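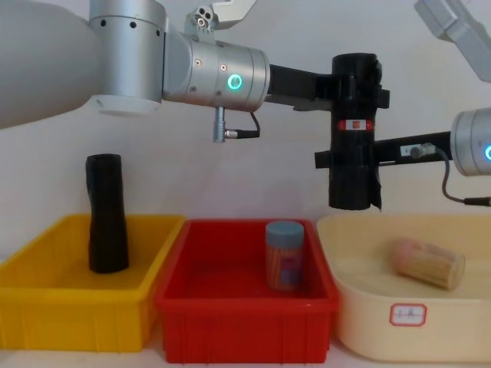
Introduction to Automation, Unit 6
Notes to the visit at Musteck, 27 October 2021

These notes go with the visit and cover what you need for the write-up. Read them before you start on the questions at the end.

Who we met

Our host was Shiela Malabanan, who runs the handling lab at Musteck. She gave the opening talk and then took both groups through the demonstration. The lab works mostly on sorting and packing small household goods for mail-order customers. The largest of these is Kusley, which keeps 2855 different items in stock.

The bin station

The station has two robot arms over a white table. Three plastic bins stand in a row in front of them: yellow on the left, red in the middle, and a wider cream tub on the right. Between the arms is a black gripper assembly that hangs down over the bins.

The items are chosen because they differ in shape and in how they lie. The small container with the gray-blue lid stands upright in the red bin, and the bundle of toothpicks lies on its side in the cream tub. A grasp from straight above suits the first. For the second, the gripper has to line up with the length of the bundle, and the points at one end leave less to hold. The black object in the yellow bin has a crumpled surface and sticks up well above the rim, so the arm must approach from higher up.

Terms used in the talk

Pick: one attempt to take hold of an item and lift it clear of the bin.
Cycle: a pick, a move, a release and the return to the start position.
Approach height: the height at which the arm slows down before it goes in.
Shared space: the area both arms can reach. Only one arm may move freely in it at a time.

Test runs

A standard test at the lab is 500 cycles with the same set of items. The log gives the time of each cycle and a code for every failed pick. Code 40 means that the gripper closed and found nothing between its fingers. Malabanan said that almost 500 lines of log are easier to read as a chart, and you should make one from the Gollel file in the course folder.

For the write-up

1. Draw the station from above and mark the shared space.
2. Choose two items and explain which approach height you would set for each.
3. Read chapter 4 of Fajardo and compare the cycle given there with the one above.

Two pages, plus the drawing. Hand it in through the course folder before the January session.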